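Course handout, unit 6: materials and cleaning of adult products
Sunday, January 3, 2021

Read before the practical. The retail case in the second half uses the Welley shop data.

## 6.1 Porous and nonporous materials

A material is porous if fluid can enter it and stay there after washing. Jelly rubber and most TPE blends are porous. Platinum-cure silicone, borosilicate glass and stainless steel are not. Porous items can be cleaned on the surface but not disinfected, so staff should recommend a condom over them and single-person use.

Labels are a weak guide. "Silicone blend" has no fixed meaning. The Rustix sheet lists hardness and cure type for each item – use it in preference to the box.

## 6.2 Lubricant pairing

1. Water-based: safe with all materials in this unit. Dries out sooner; reapply.
2. Silicone-based: do not use on silicone unless the maker allows it. Fine on glass and steel.
3. Oil-based: not with latex condoms. Hard to wash out of porous items.

For anal products, add two checks: a flared base wider than the widest insertable part, and a thicker lubricant. Numbing products are not recommended, as pain is the signal to stop.
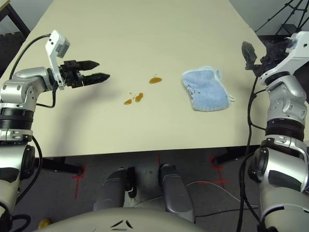

## 6.3 Returns case: Welley

Welley sold 2,387 items in August. Of these, 400 were in the Purba range (TPE) and the rest were Amivine (silicone) or accessories. Returns for the month came to 81, of which 39 were Purba.

- Work out the return rate for Purba and for all other items.
- State which return reasons you would need before blaming the material.
- Opened items are destroyed and never restocked. Show how this changes the cost per return.

Keep rates to one decimal place. Unopened returns are in a separate column – do not add them in twice.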